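Galerie: Unsere Robotik-AG im Dezember

Hallo zusammen! Endlich komme ich dazu, ein bisschen was aus der AG hochzuladen. Wer uns noch nicht kennt: Wir sind die Robotik-AG aus Nendisthorpe, treffen uns nach dem Unterricht und basteln an unserem Projekt Valano – zwei Roboterarme, die zusammen Kleidung sortieren und aufräumen sollen. Klingt simpel, ist es überhaupt nicht (fragt mal unsere Eltern, wie oft wir zu spät zum Abendessen kommen!).

In diesem Halbjahr sind die Mützen dran. Mit Würfeln und Bechern hatten wir angefangen, aber Stoff ist eine ganz andere Nummer – der gibt nach, rutscht weg und liegt jedes Mal ein bisschen anders da.

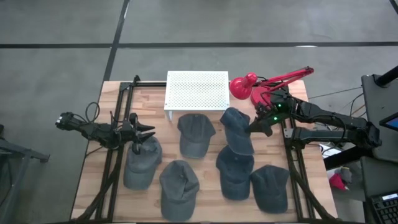 Text und Bildauswahl: Wanda Blackwood, Robotik-AG

Sechs Kappen, alle im gleichen verwaschenen Dunkelgrau, und über zweien davon hängt schon ein Greifer. Die rote Schreibtischlampe ist übrigens mein heimlicher Liebling am ganzen Aufbau.

Unsere Aufgabe für den Wettbewerb in Hetville heißt: Kappe am Schirm fassen, anheben, ordentlich ablegen, und das Ganze in 30 Sekunden pro Stück. Drei Versuche hat jedes Team, zwei davon werden gewertet. Ich schreibe die Greifpunkte, die anderen kümmern sich um die Bewegungsabläufe, und beim Testen reden dann sowieso alle durcheinander – so macht es mir am meisten Spaß!

Nach den Ferien wollen wir uns an Handschuhe trauen. Wer Lust hat mitzumachen, kommt einfach vorbei, Vorkenntnisse braucht ihr keine. Alte Mützen nehmen wir auch gern!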